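I cancelled the clothes subscription

Wednesday. Rain since breakfast, so I finally sat down with the bank statements and worked out what Zeten has been costing me.

For anyone who has missed the adverts, Zeten sends you a box of clothes each month, you keep what you like and post the rest back. I signed up in May because a friend in Mumcombe swore by it. I am not a natural subscriber to anything. I still buy my bread one loaf at a time. But she looked very well dressed, and I was going through one of my phases of thinking that other people must know something.

Total so far: £702. For that I have a decent coat, trousers that need taking up, two jumpers that are really the same jumper, and a lot of T-shirts. The website says members "save time and waste less". Less than whom? I used to buy clothes perhaps twice a year, from the Skonar shop by the station, and I'd be in and out before the parking ran out.

The returns are the part I object to most. You get 14 days, which sounds generous until you go away for a week and the parcel sits in the porch. Miss the date and you've bought the lot. I rang to argue and was told the policy is there to help customers decide. I'd like to hear how. 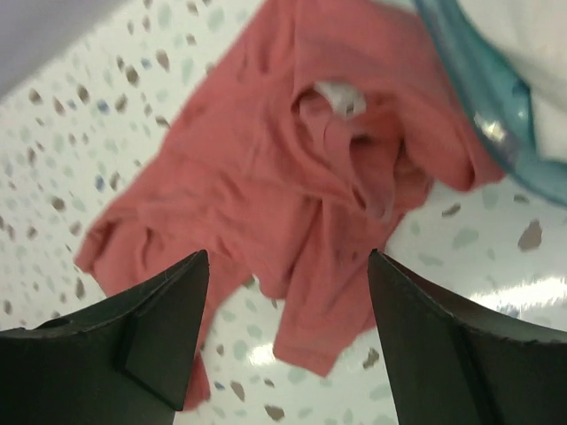
Salmon pink, and a T-shirt again.

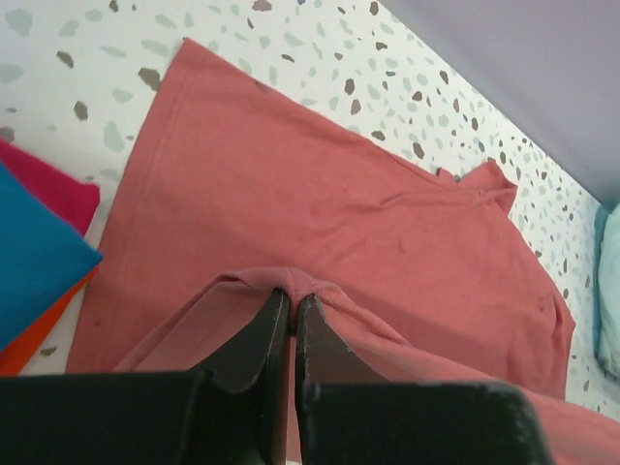

Then there's the style quiz, all those questions about whether I'd describe myself as "coastal" or "city". I answered it carefully the first time. The second time I put down the opposite of everything, out of spite, and the next box was much the same as the one before. Make of that what you will. My own guess is that the quiz is there to keep us busy and the boxes are filled with whatever the warehouse has too much of.

A reader emailed to say Galang is better, with proper stylists and a cheaper monthly fee. Maybe so. I had a look, and the yearly plan is £925 paid up front, with the word "free" used about the postage four times on one page. I closed the tab.

Cancelling took three screens and a sad-looking message asking if I was sure. I was offered a month at half price, then a voucher. Why wasn't I offered either while I was paying?

The coat is good, I'll give them that. The trousers are still on the back of the chair waiting for me to find the pins.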